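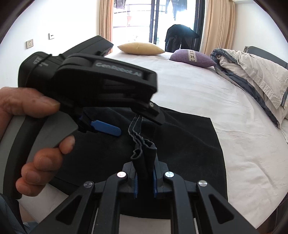
Omar Smadi
Posts: 313

Right, laundry people, I need opinions. Big black things. Towels, garments, anything large and dark that shows every bit of fluff going. I do all mine flat on the bed, spread out into something like a rectangle, then pinch up a fold in the middle and work from there. My sister says this is madness and that you start from the corners, always. We've been arguing since June.

The hems are what get me. Once they bunch up along the fold you end up with a twisted ridge and the whole lot sits fat in the drawer. How do you lot get yours flat?

Clostel
Posts: 288

Your sister's right, sorry! Corners first, every time. If you lift from the middle the weight pulls on both sides and of course it twists. Lay it out, smooth it with your forearm, bring one short edge over to the other and leave the middle alone.

Cumis
Posts: 9

Going to disagree with Clostel here. Corners are fine on a table, but on a bed the mattress gives and the far corner slides about (mine does anyway, might be the duvet). A pinch in the middle at least gives you a crease to fold along. I do all my bath sheets that way and they fit on a very mean little shelf.

Clostel
Posts: 289

A crease to fold along, yes, but a wonky one. Take the duvet off!

Cumis
Posts: 10

I'm not stripping the bed to fold a towel.

Asadi
Posts: 47

Does it matter which way up the hems go? I turn mine so the stitched side is underneath and they seem to lie better. Also Omar, give it a good shake before it goes down on the bed. Gets rid of half the fluff, and the other half you can have off with a damp rubber glove.

Omar Smadi
Posts: 314

Ooh, the rubber glove, I'd forgotten that one. Hadn't thought about which side the hems were on either, I just chuck it down however it comes out of the basket. Not taking the duvet off though, I'm with Cumis on that.

Clostel
Posts: 290

Fine, but try it once on the kitchen table and tell me it isn't flatter.

Omar Smadi
Posts: 315

Table's covered in jam jars till the weekend. Will report back after that.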